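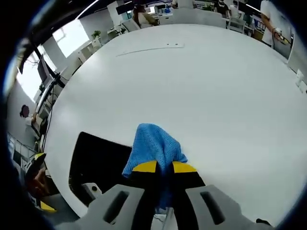

Sushil Gautam
Club writer, spring term
13/05/2022

Caught the Wivarora team between runs. They had the big round table and didn't want to give it up, so we talked standing.

Wivarora is the student robotics club's project for this year. The idea is to teach an arm to do cloth chores - wiping, folding, putting the rag back - by having people do them first with a hand-held gripper that has a camera on it. No arm so far. That comes in November if the money holds.

"Everyone joins for the arm," the team lead told me. "Then we hand them a rag."

The rag is blue and knitted. It gets pinched in the middle, lifted, moved, set down, wiped with. Then again. The club wants 300 good runs before the summer break and when I asked how many they had, the answer was 80. Quick look between two of them. "Eighty we'd keep," one said.

What makes a run bad? Mostly speed, apparently. New people go too fast, the cloth swings, and later on the computer it's hard to tell where the edge went. The other big one is grabbing too much. "If you take a whole fistful it comes up as a lump and you can't wipe with a lump." The trick they teach is to come straight down on the middle, close, wait a beat, then lift. The ends should hang down on both sides. If only one side hangs you've got a corner, start over.

I had a go. Squeezing the handle is easy. Knowing how far away the tips are is not, I hit the table twice. The jaws have yellow pads on them, and I was told to watch the pads and forget my hand. Helped a bit. My third try got the cloth up, and I was told it was "fine, slow, kind of sad to watch."

They split into two groups last month over names, which is the sort of thing I came to hear about. One group calls its tool Lollen, the other calls theirs Mussa. Same parts, same print files. The Mussa people say theirs closes more evenly. The Lollen people say that's because Mussa got the new screws. I couldn't feel any diffrence.

The club's faculty advisor has mostly stayed out of it. One rule from her: every run gets a note, even the junk ones. Who did it, what cloth, what went wrong. The notes live in a shared sheet called Losex and no one would tell me what it stands for.

"The notes are the class," the lead said. "I've learned more from typing 'dropped it, don't know why' than from most of my labs. You type that enough times and you start wanting to know why."

And did they find out why? Sort of. One member went back through the drops and found that a lot of them came right after a shift change, with somebody picking up a tool they hadn't used that day. So now you get 3 practice grabs before anything is saved. Drops went down. She's writing it up for her stats course, which she says is "two grades for one rag."

Next up is a second cloth, a thicker one, and after that folding in half. Folding takes both tools, one in each hand, or two people who get along. They havent decided. I asked the Mussa side if they'd fold with the Lollen side.

"We'd fold with anybody," he said. "They have to go slow, though."

Sign up is open till the end of term, ask anyone at the table.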